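Reading time: 2 min

Unit 4. Looking after the hand-held gripper pair

These notes cover the Herneck pair as used in the Thursday practical. Numbers refer to the service sheet, not to the Tornau manual, which describes the older finger set.

Before each session, open and close each gripper ten times by hand. The travel should feel even from end to end. Wipe the inner pads with a damp lint-free cloth and let them dry. Do not use solvent: it hardens the pad surface and grip falls off. Pads are replaced after 80 hours, part 487, always both sides of one gripper together. 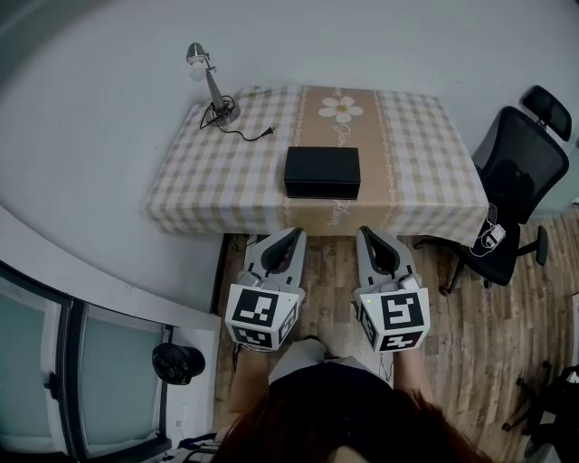 Marker cubes give the tracking software the position and angle of each gripper, so any play between cube and body appears as an error in the recorded path. Hold the body still and try to twist the cube. If it moves, tighten the base screw and repeat the calibration. The printed pattern differs between the left and right cubes; they must not be swapped when refitting. Check the black squares for scratches and glare, and turn a desk lamp away if its light falls on a face. Scuffed faces are reprinted from the Bucur template and glued flat, with no bubbles under the paper.

Calibration is run with both grippers held over the table, fingers pointing forward. Keep still until the program reports a result. Error 238 means that one cube was lost during the run; clean its faces and start again.

Enter pad hours and any cube work in the Maser log. Faults that remain after a second calibration go to Bogdan Radu before the pair is used again.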